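**Red tape on storage jars, keep or peel?**

**zurstead_attic:** Sorting the pantry shelf and stuck on the silver jars with white screw lids.

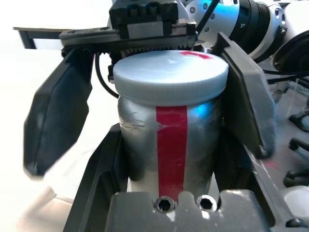

I have 19 of them. Each gets a red stripe down the front so I know which way it faces. My sister says paper labels look better.

**Peixoto5:** Keep the tape. Paper labels curl up on metal.

**fistden:** Disagree. Tape leaves glue behind. I write on the lid in grease pencil.

**Peixoto5:** Lids get swapped. Then your writing is on the wrong jar.

**zurstead_attic:** That happened to me with rice and barley. I put a short red mark on the lid rim too.

**fistden:** OK, that would work. I'd still skip the stripe.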